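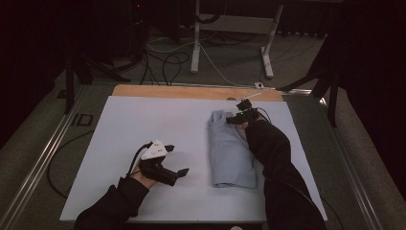 Folding room, second floor, Tsakiris building. Walk-through done Saturday, May 8, 2021 by Panagiotis Chatzigeorgiou, comments by the same. Lefteris Kalogeropoulos asked me to use the Kodthorpe form again, so I have, though half of it was written for a warehouse and it shows. The folding is done on the floor, on a white board over gray carpet with a strip of tan wood under its far edge, and the black and white cables run across the carpet just past it. Most of my comments come back to those cables. I marked items OK, FIX or ASK. ASK means I was told something and would like to see it for myself.

1. Walkways and floor

1.1 Clear path from door to work area: FIX
The form from November says "clear." I don't know what the person who wrote that was looking at. Cables cross from one side to the other with no cover and no tape. I was told people know to step over them. People carrying a stack of shirts up to their chin can't see their own feet.

1.2 Carpet flat, no lifted seams: OK
Walked it twice. One soft spot by the door, not lifted.

1.3 Floor outlets covered when not in use: ASK
There is a small dark one near the left-hand rail. Told it has a lid. Want to see the lid closed.

1.4 Loose plugs or connectors on floor: FIX
Small white one, just beyond the right end of the wood strip. Find out what it belongs to. If it belongs to nothing, throw it out.

2. Folding board

2.1 Board sits flat and does not rock: ASK
The wood strip is supposed to be there for leveling. Maybe. Press on all four corners before each shift and write down the result, a tick is not a result.

2.2 Surface clean, no splinters or sharp edges: OK
Ran a cotton sleeve along all the edges and nothing caught. I would still like the corners rounded off. Naden quoted for that last year and the quote is in a drawer somewhere.

2.3 Board large enough for the garment: OK
A folded light blue top laid lengthwise fits with room to spare. The bath sheets are another matter and should go to the big table downstairs.

2.4 Lighting on the work surface: OK
Plenty of it. If anything it's hard on the eyes with white under pale clothes. Two people mentioned this without being asked — I'd listen to them.

3. Stands, rails and furniture

3.1 Tripod feet outside the walking line: FIX
Black legs angled out over a floor full of cable. Mark the spots for the feet with bright tape and keep them there.

3.2 Metal rails secure: ASK
"Secure" according to the maintenance log, which gives no date and no initials. They run down both sides, so anyone getting up off the floor is going to put a hand or a foot near one. Check them by hand.

3.3 Table stable, legs undamaged: OK with comment
White metal legs, no wobble when I leaned on it. One of the legs is slanted and its foot sits farther out than you expect. Watch your toes.

4. People

4.1 Working height suitable: FIX
It's the floor. The form offers "standing" or "seated" and neither box fits. Kneeling pads were ordered from Iteck, 20 of them, and I found none in the room. Until they turn up, no one should do more than 200 pieces in a row down there. Lefteris thinks that number is too low. Lefteris is welcome to come and kneel.

4.2 Sleeves and cords kept clear of the work: ASK
Long sleeves are fine for folding. 

4.3 Breaks taken and recorded: ASK
The sheet shows a break at exactly the same minute every day for two weeks. I don't believe it.

5. Finished pieces

5.1 Folds checked before stacking: FIX
A neat hem at the near end tells you very little. Look at the far end too, that is where the wrinkles bunch up. Smooth with a flat hand from the middle outward before the last fold.

5.2 Stack height limit posted: FIX
No sign up. The old one said 432 mm, which is a silly number to ask anyone to judge by eye. Put a line on the shelf post.

Result: not passed. 1.1, 1.4 and 3.1 can be fixed in an afternoon with tape and cable covers, and I'll come back for those first. A note saying "done" will not be accepted for any ASK item. Copy to Lefteris, copy in the red binder.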